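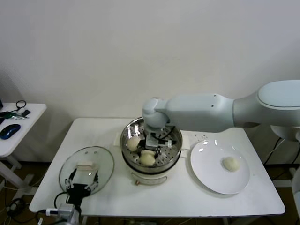

How long do buns from the freezer need in the steamer? Fifteen minutes once the water is boiling, and a couple more if they were packed tight in the bag.

I wrote that on a card and taped it inside the cupboard door, as I look it up every time. Sorcha wanted a number and not a speech, so that is all the card says.

May, evening. Made the second batch of dough this morning before work. 359 grams of flour, a little sugar, the dry yeast from the jar that is nearly finished. I let it sit 35 minutes and it was slow – the kitchen was cold and I had left the window open overnight. Gave it another 19 and it came up fine. Shaped them small. Osamu makes his twice the size but then they take up the whole basket and you have to do them in turns.

I still like the electric steamer better than the pan and rack I used before. I fill it to the line and turn the knob and go do something else. The glass lid is good for checking on things, at least until it fogs up. I put it down flat on the table when I take it off and it leaves a ring of water, so there should be a cloth there. I keep forgetting the cloth.

Moved the buns to the round white plate one at a time. The last batch stuck to the metal and tore underneath. Araceli said to cut squares of baking paper and poke holes in them. I bought the paper and then forgot it was in the drawer. Next time.

Declan called while I was eating. He is coming through on his way north and wants to stay two nights. Told him yes. He asked if there would be food and I said there would be buns, plain ones, and he could bring something to go in them.

Need: yeast, scallions, dish soap, a new sponge. Return the big bowl to Baptiste, it has been here since the winter.

Washed the basket right away this time. The little holes clog if it sits. Bed by ten – early shift tomorrow.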